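4. Evaluation of the Flitero hand kit

4.1 Scope and terms of the review

The Flitero kit is sold by Dilura as a complete manipulation package for small labs: a three-fingered hand, a wrist-level camera, the mounting hardware, a calibration program, and a year of remote support. The sales material makes three claims that matter to a buyer. The first is that a new user can go from sealed box to usable recordings in a single afternoon. The second is that the wrist camera keeps the fingertips in view through the full range of wrist motion. The third is that the calibration holds without attention between services. We tested each of these, and we were not able to support any of them in full.

We bought the kit at list price through Shehu, a reseller, and did not tell Dilura that a review was planned. Support requests were filed through the ordinary customer form. We note this because an earlier trial report, circulated with the sales material, was carried out at the vendor's own site with the vendor's staff on hand, and it reports setup times far shorter than ours. It does not say who did the setup.

For comparison we used the Iker hand, an older product that our lab has run for several years. The comparison is uneven. Our operators know the Iker hand well and had no experience with the Flitero before May, so any difference in speed should be read with that in mind. We have tried to base our conclusions on faults and failures, which depend less on practice.

4.2 Setup

The printed guide lists 15 steps. Step 6 refers to a cable that was not in our box, and step 11 assumes that the calibration program has already been installed, although the instruction to install it comes later. Support answered our question about the cable promptly and told us that the current version of the kit does not use it. The guide had not been changed when we checked again on Sep 26, 2019.

Mechanical assembly went well. The fasteners are good, the wrist joint seats firmly, and we had no trouble with backlash at the mount. The software was slower going. The calibration program refused our first serial connection and gave an error code that does not appear in the manual. A restart cleared it, and it came back twice during the trial. We do not know the cause.

Counting only the time an operator was working on the kit, setup ran into a second day. A lab with better luck might do it in one. We would not plan a class or a paid demonstration around the advertised afternoon.

4.3 Recording trials

We planned 400 reaching and grasping trials and completed 359 of them. Most of the missing trials were lost to a fault in the recording software, which stopped writing video while still showing the recording light in its window. An operator who watches only that light will believe that data is being saved. This is the most serious problem we found, and a product sold for data collection should not have it – a warning in the release notes is a poor substitute for a fix.

Of the completed trials, 73 were marked by our operators as hard to label, meaning that the contact between fingers and object could not be judged from the wrist video alone. Dilura's support staff suggested brighter lighting. We added a lamp and repeated 40 of the hard trials. The result was mixed. Fingertips that had been lost in the dark became readable in some recordings, while in others the background washed out and the fingers were no easier to judge than before.

Part of the difficulty comes from the layout. The camera sits low and close, so the palm takes up a large share of the view, and whatever is beyond the fingers competes with other moving parts of the robot. Figure 3 gives a view from the wrist camera. The three fingers are dark against a light floor and separate well from it, but the palm is slightly out of focus and mostly in shadow, and the forearm covers part of the background. We find this view good enough for telling where the fingers are. We are less sure that it is good enough for telling what they are touching, which is the use the kit is sold for.

The second claim, about keeping the fingertips in view, depends on what is meant by "view." In our trials the tips did stay inside the picture through most wrist angles. At the ends of the range they were often hidden by the object being grasped, and the sales material does not mention this. A camera set a little farther back would probably help. The mount offers no such adjustment, and support confirmed that none is planned. 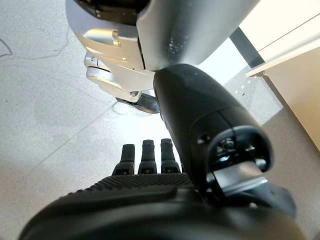 Figure 3. Wrist camera view. Three black fingers point upward in front of a speckled floor, with the palm in the foreground, the black forearm to the right, and a silver joint assembly at the top.

4.4 Calibration and support

The calibration did drift. We checked it weekly against a printed target and had to repeat the full procedure twice before the trial ended. The drift was small enough that a casual user might miss it, and the program gives no notice when it happens. With the Iker hand we have come to expect the same problem, but its manual says so plainly and tells the user how often to check.

Support was polite and usually quick. Its answers were good on hardware and thin on software. Our report of the video fault was closed as "resolved" after we were sent a link to the installer we already had. We reopened it, and it was still open when this section was written.

At its present price we would buy the hand without the recording package if Dilura sold it that way. It does not. Labs that already have their own recording software may still find the kit worth considering, provided they can get a return period in writing from the reseller. Shehu offered us one only after we asked.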